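Handball comes back to open television in March

Good news for everybody who follows the Gremo Cup. From March, the matches of the second round will be shown live on Chraibi, without subscription, for the first time since the channel stopped its sport programme. The contract is for 2 seasons and includes both the men's and the women's competition.
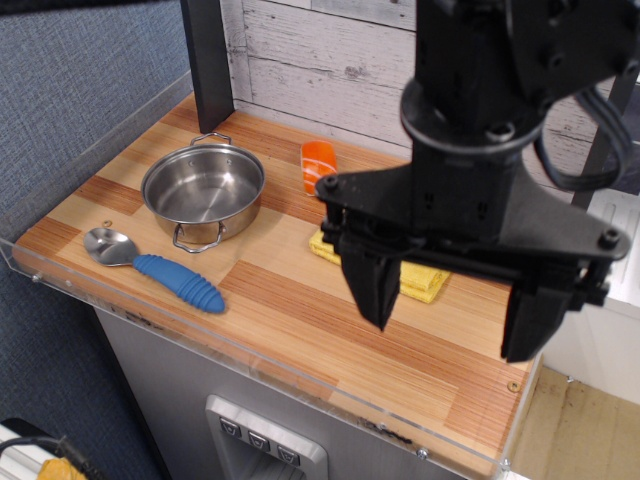
Issue 35

Until now you had to pay for the Plarkent package if you wanted to see the games at home, and many of our members told us they did not. Plarkent keeps the right to show the quarter-finals at the same time, so those who already pay will lose nothing. The final will be on both channels.

The first match is Jorkia at home, with the throw-off at 7.30 pm. The studio programme starts half an hour earlier. Please note that the hall has moved its own evening games forward by one hour, so the juniors must be changed and ready at 4 pm.

Jorkia's hall holds 2000 people, but in the last season it was rarely full. The club has put aside 200 seats for visiting supporters, and these can be booked through our office until the end of the month before the match. Children under twelve pay half.
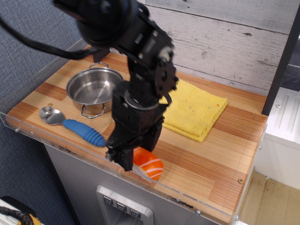 Nhi Đinh writes that she is glad about the free matches but worried about the commentary. "Last time they had one man for everything and he did not know the passive play rule. I would like to hear somebody who has played in goal, at least for the women's games." We have sent her letter to the channel and will print the answer if we receive one.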